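Category: Course notes > Travel & Tourism > Itinerary planning

Unit 4: Building a multi-stop trip
Notes by Ynyr Humphreys

Welcome back! Last time we looked at single-centre holidays, and now we get to the really fun bit, stringing places together so that the joins hardly show. Bring your atlas (a paper one, please) and the Rundoron worksheet.
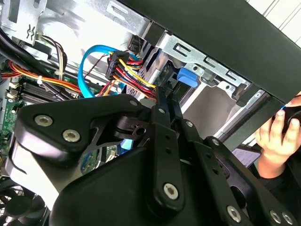
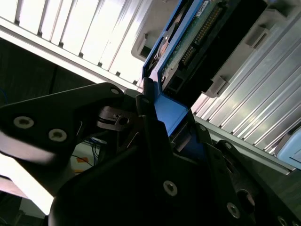 Fig. 4.1 Computer case, with black gripper (first); blue hard-drive caddy by ribbed aluminium panels (second).

1. Start with the legs

Write down every leg before you think about hotels. Our practice route is 2436 km in all, and the longest leg is 669 km, which looks harmless on a map and can swallow a whole day once you add a border, a lunch and a wrong turning. I love this stage! You begin to feel the shape of the trip.

Keep 90 minutes as your smallest gap between a train and a flight. For a coach, go longer.

2. Nights, not days

Clients talk in days, but hotels sell nights. A couple who say "five days in the hills" may mean four nights or five, so ask. Umut Duman's sample itinerary in the Sillo folder does this beautifully: every line has a night number, and the travel days are shaded.

3. Time zones

Always write local time, and put "next day" beside any arrival after midnight. Going east, keep the first afternoon free. A walk, an early supper, bed. Going west people wake at four in the morning and are delighted to find a bakery open, so find them one!

4. Season

January suits some stops on a route and ruins others. Check ferries first, then mountain roads, then museums. Veronica Mocanu's table (Zolleo handout, back page) shows how one closed ferry can turn a neat loop into a there-and-back.

Task for the seminar

Plan a route of 16 nights for two adults, no hire car, at least one sleeper train. One side of A4. Swap with a partner and try to break each other's connections, it's the best practice there is. Ileana Lazăr will be joining us for the second half and has kindly agreed to be the difficult client.

Reading: Böttcher, chapter on rail and ferry links. Skip the fares section.

Contact: course office, Travel & Tourism | © Course team | Back to top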